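Purnen Hand-Held Gripper Kit — pair, left + right

Home > Shop > Grippers > Hand-held > Pairs

Korner Workshop Supply. Kits and parts for home builders and shared shops.

Item no. 1221
In stock. Ships from the shop, usually same week. Orders placed Sunday go out with the next batch.

Add to cart. Add to wish list. Ask a question.

Overview

A pair of hand-held grippers you build yourself. Squeeze, pick something up, put it down, record the whole thing, use the recording to teach an arm. No arm needed to start. Most people buy this well before they own one and that's fine.

Designed by Cường Ung for his own bench, then redone so other people could print it and put it together without phoning him. This is the second version. Fingers are new, body is nearly the same, cable exit moved. If you have the first version see Upgrading, further down.

Comes as a kit. Screws, inserts, fingers, tips, camera mounts, cables, printed housings. You supply the computer, the screwdriver, the table.

What's in the box

Housings, printed, left and right
Black fingers, 4
Yellow finger tips, fitted
Spare tips, one set
Camera mount rings, yellow
Wide lens camera modules, one per gripper
Thin black cables, one per gripper
Hardware bag with screws, inserts, springs
Hex key (the small one, you will lose it)
Printed build sheet, double sided

Not in the box: USB hub, power strip, storage. Hub is a separate item, see Goes With.

Options

Pair, full kit
Pair, no cameras (for people who already have modules)
Single, left or right, say which in the order note
Print-it-yourself — hardware bag, fingers and cables only, files by download

Print-it-yourself buyers: files come by email link. If the link doesn't show up check spam, then write to us. Please print the housings in something stiffer than the cheap stuff, the trigger pivot wears.

Specs

Finger travel, full open to closed: 42 mm
Trigger: spring return, adjustable
Lens: wide, fixed focus
Cable: thin, flexible, replaceable without opening the body
Fasteners: one screw size throughout, apart from the lens ring
Colors: white/light gray body, black fingers, yellow tips. No other colors at the moment, stop asking Châu

Assembly

Set aside an evening. First gripper is slow, second goes quick. The sheet has drawings, this is the short version.

Inserts first. Soldering iron, low heat, straight down. If one goes in crooked pull it while it's warm and do it again.

Slide the fingers onto the rail before you put the spring in. Other way round works too but you will swear.

Both fingers should move together. If one lags, back the rail screws off a quarter turn. Don't grease the rail. Grease picks up dust and then you get drag that comes and goes, very annoying to chase.

Camera goes in next. Lens ring is finger tight, no tools. Over-tighten it and the ring cracks, and rings are the thing we run out of.

Cable last. Run it out the back and down the forearm, leave a loop at the wrist. Strap it or tuck it, your choice. A cable that pulls when you reach will show up in the recordings as a wobble and you'll blame the software.

Check before recording: open, close, open. Squeeze something soft. Look at the camera feed and make sure your own fingertips are in it. If you can't see the tips the ring is in the wrong way around.

Use at the bench

Works best on a plain table with room to move your elbows. Small light things first. Cups, pens, tape rolls, blocks. Don't start with fabric. Don't start with anything with liquid in it.

One in each hand takes some getting used to. Châu Bùi recommends a few days of one hand only, then both. She did the testing on this version and wrote most of the troubleshooting notes.

Glossy tables are ok but they reflect the lights, so if your tracking jumps around try a cloth or a big sheet of paper. Matte is easier. Windows behind you, also a problem in the afternoon.

Move slower than feels natural. Not super slow. Just don't snatch.

Keep the cables off the power strip if you can, people hook a finger on them and the whole strip comes off the table. We've done it.

Troubleshooting

Fingers stick half closed — rail screws too tight, see Assembly.
Trigger doesn't come back — spring is off its peg. Open the side, hook it on again.
Camera not found — try another port. Then another cable. Usually the cable.
Picture is upside down — flip it in the recorder settings, don't take the gripper apart.
Picture drops out when both are plugged in — hub isn't giving enough power. Use a powered one.
Tips slide off — wipe finger and tip with alcohol, let dry, push on firmly. If they're stretched use the spares.
Clicking noise at full open — normal on the first day. Still there after a week, write to us.

Upgrading from the first version

New fingers fit the old rail. New housings do not fit old camera modules without the adapter, which is a free download, small print, takes no time at all. Old cables work. Old tips do not, the new ones are a bit wider at the base.

You don't need to upgrade if yours is working fine. Really the main reason is the cable exit.

Goes with

Retamal powered hub, 6 port — what we use in the shop
Plunirum recorder software — free for home use, runs both cameras at once
Spare tip sets, yellow
Lens rings (back in stock July, limit per customer)
Wrist straps

Shipping and returns

Flat rate on kits. Print-it-yourself ships in an envelope, cheaper. Unbuilt kits can come back within 42 days. Built kits, no refund, but we will fix or swap a bad part whenever. Send a picture of the part and the item number, thats all we need.

Missing something from the hardware bag? Tell us what and we mail it. No form.

Customer notes

"Built the pair over two nights. Inserts were the worst part. After that easy. Would like a longer wrist strap."

"Bought the single left to try, then had to pay shipping again for the right. Just get the pair."

"Good kit. Build sheet has the spring drawing backwards on side two." (Fixed on the current sheet. Sorry. — Cường)

"We use ours in a shared shop, so it gets passed from hand to hand. Tips wear, everything else holding up. Order spare tips with the kit."

"My kid took to it faster than I did."

Questions

Does it work left handed? Yes, it's a pair. The single comes in either.

Will it work with my arm? The fingers can be mounted on an arm with a plate. We don't sell the plate. Drawing is in the download folder, any shop with a drill press can make one.

Can I run it wireless? No. We tried. Cable is better for now.

Can I sell things I print from the files? Personal and shared shop use only pls. Write to us for anything else.

Do you do assembled units? Sometimes, when Châu has time. Get on the list, link at checkout.

Contact

Use the form or reply to your order email. Order emails get read first. Mornings are best. Put item no. 1221 in the subject so it doesn't get lost among the hub questions, there are a lot of hub questions.

Product photos

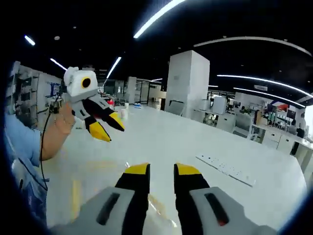

Purnen pair in use at the table. Yellow tips, black fingers, cable run down the forearm.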